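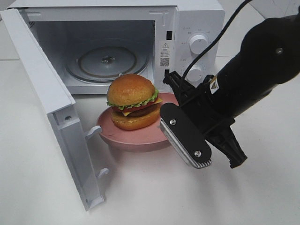
Practice Kitchen Guide: Part 3

The Microwave Corner, from Bare Table to First Pretend Lunch

By Éabha Ó Ceallaigh
June
131 shares | Print | E-mail this page

Welcome back! If you have worked through the first two parts of the Foline practice kitchen guide, you already have your sink corner and your pantry shelf, and now we come to the part that most learners ask for on their first visit, the microwave. It is a lovely thing to practice on, with a door to open, a plate to carry and knobs to turn, and it gives people who are new to a kitchen (or coming back to one after a long time) a whole small job they can do from beginning to end.

Everything in this part is done with toy food and with the oven unplugged. Please set aside a quiet half hour for the first set-up. After that it goes much faster.

What you will need

- the white microwave with the two large round knobs
- its round glass turntable
- the pink plate with the raised rim
- the toy hamburger
- a soft cloth and a little dish soap
- sticky labels and a pen

Setting up the oven

1. Check that the plug is out of the wall. Lay the cord where no one will catch a foot or an elbow on it.

2. Put the oven on the white table, a good way back, so there is room in front of it for a plate. The door swings out to the left, and it takes up more of the table than you expect, so open it all the way once before you settle on the spot.

3. Look at the inner edge of the door. You will find two white latch hooks, one higher and one lower. Wipe gently around them with the cloth and don't hang anything on them.

4. Wash the glass turntable, dry it well, and set it back on the floor of the oven with the middle seated over the drive shaft. Give it a slow push with one finger. If it rocks or scrapes, lift it out and try again. It usually only wants a small nudge one way or the other.

5. Wipe the walls inside. Leave the warning label on the front edge of the oven exactly where it is, with its triangle and its little square code, and keep the cloth off it as much as you can.

CAUTION: Keep fingers clear of the hooks and the dark slots when the door is closing. Show each learner where to put their hands before they try it for themselves.

Labeling the knobs

The markings around the upper knob are small and gray, and the writing is in Chinese. They show the power levels. Some of our learners read them with no trouble at all, and the rest are glad of a hand.

6. Write the levels out in English on a sticky label, in big plain letters, and put it beside the upper knob without covering the printed markings.

7. Let each learner turn both knobs a few times, slowly, and then bring them back to where they started. People do like to spin them!

Note: Margaux Poulain kindly checked our wording for the labels. If your oven came from a different delivery, please check yours again and don't copy ours.

The first pretend lunch

8. Set the pink plate on the table in front of the oven and put the burger together on it. The order, from the bottom, is bun, patty, cheese, tomato, lettuce and then the shiny top bun. If the corner of the cheese droops over the side, leave it be. It does that.

9. Ask the learner to open the door fully before picking up the plate. This is the step that goes wrong most often, and you may find yourself repeating it quite a few times, with good cheer.

10. Lift the plate with both hands, keep it level, and set it in the middle of the turntable. Close the door softly until it meets the oven.

11. Turn the upper knob to the level you have agreed on, wait together for a moment, and say "ready" out loud. Open the door, pause, and bring the plate back to the table.

CAUTION: Toy food must never be heated. If the oven is ever going to be plugged in for a real cooking lesson, take the burger and the pink plate out of the corner first and shut them in the pantry box.

Putting away

12. Smudges show up on the pink plate, so wash it in warm soapy water and rub along the rim. Wipe the burger pieces with a damp cloth and let them dry apart before stacking them.

13. Leave the oven door open a little while the inside airs, then close it before you turn off the lights.

If the turntable gets chipped, stop using it and write to Malachy Geraghty at the Foline office, who keeps the spares and answers most mornings except Saturday.

Next: Part 4, The Kettle and the Mugs

Print | E-mail this page | 3 comments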